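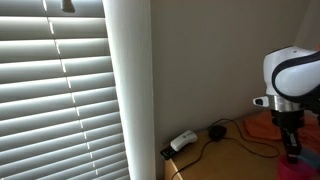 Who should teach a robot to wipe a table?

Somebody who wipes tables. For years the job has gone to whoever wrote the software, and it shows.

I have spent a good part of this year showing robot arms how to do small domestic things, sometimes by taking hold of the wrist and dragging it through the motions, sometimes by sitting at a set of controls and steering it from a chair. I was hired by a small outfit in Ridelbridge called Starau, on the strength of eleven months in a hospital kitchen and an ability to turn up. My supervisor, Jinfeng Tian, explained the work to me in one sentence: do it the way you would do it at home. Then she watched me for a morning and asked whether I really did it like that at home.

I did. I pick cups up by the rim. I know this is disgusting. There are now 146 recordings in which a very costly piece of machinery picks cups up by the rim, and if the thing ever reaches your kitchen you may write to me.

My complaint with the way this trade talks about itself begins with the word "demonstration". It makes you think of a man in a department store with a vegetable peeler. A demonstration is meant to be clean, and so the early guidance we were given asked for clean ones. Move smoothly. Don't hesitate. If you fumble, throw the recording away and start again. We threw away a great deal, and every bit of it was the part where a person notices something has gone wrong and puts it right, a skill I would have thought a household machine might want.

You can guess how the first trial went. The arm, having been shown a few dozen flawless approaches to a cloth, made a flawless approach to a spot beside the cloth, closed its fingers on nothing, and carried the nothing over to the sink with tremendous poise. I have worked with people like that.

After a lot of grumbling we were allowed to keep the fumbles, provided we recovered from them. I consider this the only sensible thing I have brought about in my working life.

Then there is the quarrel between hand and remote, which people in our line conduct with the fervour other people save for how to load a dishwasher. Guiding by hand is pleasant. You feel the weight of the arm, you feel it touch the table, and your own body tells you when an angle is daft. It also puts you in the way. Your elbow is where the robot's cameras want to look, and you end up using a strength and a reach that the arm won't have once you let go.

The remote is fairer. You get what the robot gets, and it is a humbling amount. The control set we use is called the Skistell, and for my first 2 weeks on it I could not have picked up a sock to save a relative. You lose your sense of touch entirely. You lean your head to see round things and nothing happens. You start to pity the machine, and then to see why it does what it does.

So I come down on the side of the remote, though my shoulders don't. If a movement can't be managed by a person looking through the arm's own eyes and working its own clumsy fingers, I don't see why we expect the arm to manage it alone. By hand you can cheat without meaning to. The controls keep you honest, at the price of making you look like someone defusing a yoghurt pot.

The other thing I would change is who sits in the chair. In our room there were, until November, 2 of us doing nearly all of it, both right-handed and both tall. We taught a right-handed, tall person's idea of tidiness. Then my aunt Shih came in for an afternoon. She is left-handed, 51, and folds a towel as though it owes her money. Her recordings looked wrong to everyone. She drags things towards her before lifting them. She nudges a cup with the back of the hand to find out whether it's full. Jinfeng wanted to know what all the nudging was for, and my aunt said she had never once thought about it.

I would take a hundred more afternoons like that over another thousand of mine. They would cost more, the engineers would complain about the mess in the data, and somebody would have to keep finding biscuits. My aunt has already said she'll come back if the chair is replaced, and I have put in the request for the chair.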